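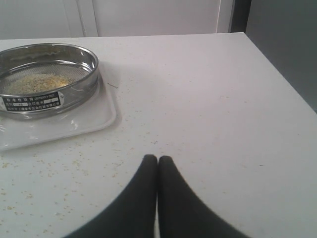

Page 21 of 326

How do I hang a long paper sculpture in a gallery?

Glória Baptista
Plukley, 2nd posting. Got a folded paper piece going into the Garside room in September, about 200 strips on fishing line. Ceiling is plaster, cant drill it. Any ideas - cheap ones please. The line twists too.

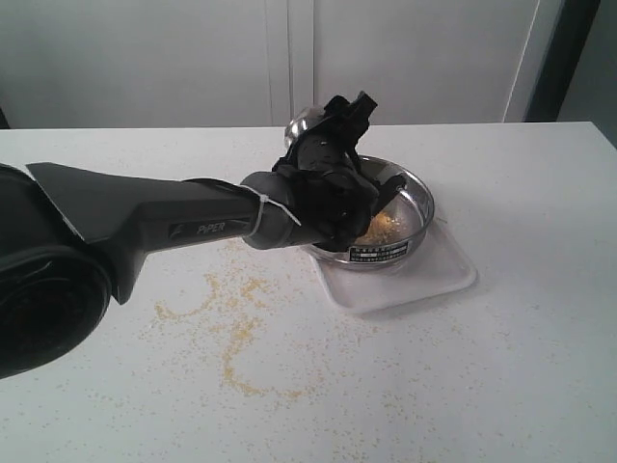

Plukley, 2026-02-25

Stallero
Picture rail if theres one. Run a steel wire wall to wall, tight, hang everything off that. Did mine this way, no holes in the ceiling. For the twist use fishing swivels, one per strip. Weigh the whole lot first and ask the gallery what the rail will take.

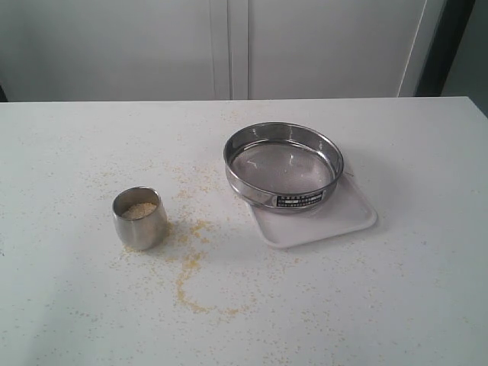
Can fishing line be seen under spotlights? It shows up quite a bit, so go for the thinnest that holds the weight and angle the lamps away.

Pindura
Agree on swivels. Dont use tape, it lets go overnight. Otherwise a freestanding frame, two poles and a crossbar, heavy feet. Bit ugly but you can paint it the wall colour. Lay the strips out on the floor in order and number the tops before you start, mine got in a right muddle.
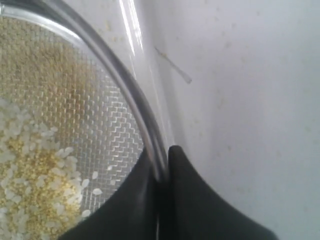 Sieve with grains, close up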